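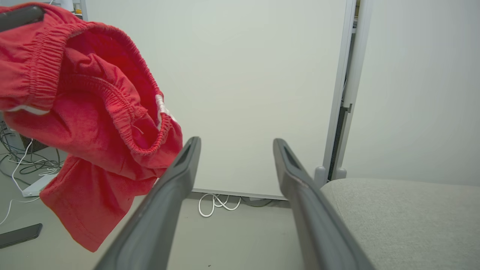
Red jersey, gathered elastic waistband, white drawstring.

05/12/2020

Elastic fails before cloth does. I have been replacing waistbands this winter and kept notes on the method, mostly so I stop repeating the same mistakes.

The stock is 25 mm knitted elastic from Timmermans, sold on a 200 m roll. Braided elastic narrows when stretched and loses grip when a needle goes through it, so I only use it inside a loose casing. Knitted keeps its width and can be sewn directly to jersey.

For my own size I cut 56 cm, overlap the ends by 2 cm and close with a zigzag, three passes. Mark quarters on both the elastic and the cloth, pin at the marks, then stretch each quarter to fit while sewing. Eighths are better on heavy fleece. The ruching comes out even if the tension is even – pulling from behind the foot bends needles, and I have the bent needles.

Thread is Tirnex polyester. Cotton thread snaps on the first full stretch. Stitch length 3, width 3.5, ballpoint 80.

Drawstring buttonholes go in before the casing is folded, with a scrap of interfacing behind them. I forgot this on two pairs and had to unpick the front.

The Brollberg roll I tried in December is stiffer and needs another 2 cm. Still testing that one after washing at 40.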